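How a toaster knows when to stop
Written by Firouzeh Shokri for the Stovadbridge children's science pages
April 3, 2021

A toaster turns electricity into heat. Inside each slot there are thin wires made of a metal called nichrome. Electricity has trouble moving through nichrome, so the wires get hot and glow orange. They can pass 500 degrees Celsius.

The heat travels to the bread mostly as infrared radiation. You can't see infrared, but you can feel it on your skin near a heater. First the surface of the bread dries out. Then sugars and proteins on the surface react and change colour – this is called the Maillard reaction. Water boils at 100 degrees, and browning needs more heat than that, so soggy bread browns slowly.

When you push the lever down, a small electromagnet holds the bread carriage in place. A timer switches the magnet off and a spring lifts the toast.

Kitchen things around a toaster, on a checked cloth:
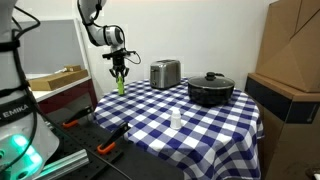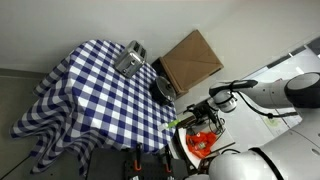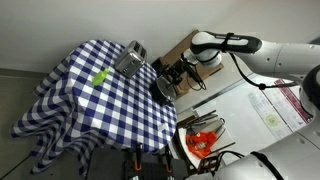

A pot heats food in a different way. Heat moves from the stove into the metal and then into the food touching it. This is conduction. If there is water in the pot, the warm water rises and the cooler water sinks, and that movement is convection.

Words to know
Element: the part that gets hot.
Infrared: heat that travels as invisible light.
Conduction: heat moving through things that touch.

Safety: never put a knife or fork in a toaster. If bread is stuck, ask an adult to switch it off at the wall and unplug it.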